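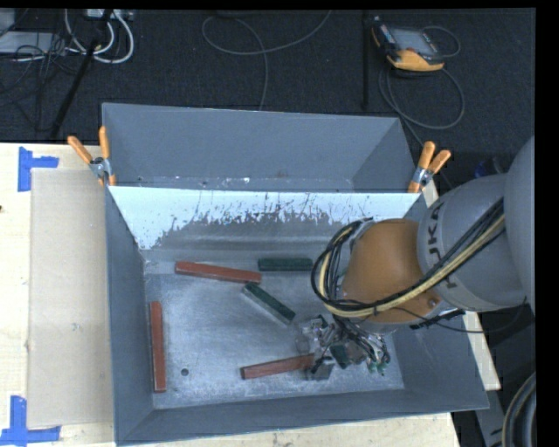
Nidia Villanueva would rather have one ugly grasp that almost missed than ten pretty ones, and she told me so before I'd even gotten my coat off. I had asked (I thought politely!) how the data was coming along, and she was off.

She runs collection at Hokalent, a small outfit teaching robot arms to pick parts out of bins. I'd come to spend a morning with her and her colleague Killian Jacquet, who trains the models on whatever her side of the building produces. They share a wall and, as far as I could tell, one long argument.

The job sounds simple enough. The arm reaches into a metal bin, tries to pick up a block, and everything gets written down: what the cameras saw, where the gripper went, how the try ended. Then again. On the morning I was there they were at 735 saved attempts for the current block set, and Nidia wanted 943 before anybody touched the training code.

"Why 943?" I asked, because who wouldn't.

"We had a plan on a spreadsheet," she said. "So many in the corners, so many against the walls, so many with blocks leaning on each other. Add it up and that's the number. Killian thinks I made it up."

"I think she made it up," Killian said from the next desk.

What surprised me most was how much of the work is setting the blocks down. I'd pictured somebody dumping them in and walking off. They do that for part of it, but a dumped pile has its own habits, Nidia told me, and the same few arrangements keep coming back. So for every batch there's a sheet of layouts, and someone places the blocks by hand. A block flush against the wall is the one she worries about.

"In the middle of the floor the fingers can come down on both sides and everybody's happy," she said. "Against a wall you've got maybe one side to work with. Our first model had seen almost no walls. It just kept going for the middle, over and over, even when there was nothing there."

That first model was trained on 393 attempts, and Killian still winces about it. He'd thrown out all the failures because he figured the thing should only learn from good examples. I said that sounded reasonable to me.

"It sounded reasonable to me too!" he said. "But then it has no clue what a bad grasp looks like. It's equally sure about everything. You ask it to score a terrible idea and it says sure, go ahead."

Now the misses stay in, labeled, and they've split them into slips, bumps and what Nidia calls "air," meaning the gripper closed on nothing at all. Labeling is its own chore. Kenza Chraibi does most of it in the afternoons, and she and Nidia disagree over slips maybe twice a day. If a block leaves the floor and falls back in, Kenza wants that marked as a slip. Nidia says it depends how high. They settled on a height, then changed it in January, and then somebody had to go back through the old ones (Kenza, of course).

I asked whether they couldn't do all of this in simulation and save their backs. Killian laughed. They use simulation a lot, he said, and he likes it, but shiny scratched metal gives him trouble. "My simulated bin is gorgeous. The light bounces around nicely and there isn't a scuff on it. Then you put a real one under real lamps and the depth readings go full of holes."

So the plan is to mix the two, with nearly 35 percent of each training batch coming from the real arm. He'd like to push that lower. Nidia would like to push it higher. I was offered coffee and asked to pick a side, and I took the coffee.

Before I left I wanted to know what a good day looks like. Killian said a good day is when the validation curve does something he can explain. Nidia thought about it longer.

"When I look at a failure and I can't guess why it failed," she said. "Then I know I'm collecting something we don't have yet. I go make ten more like it, turn the block a little each time, and by lunch I usually have an idea."

She had a new layout sheet in her hand by then, so I said my goodbyes and let her get back to the bin.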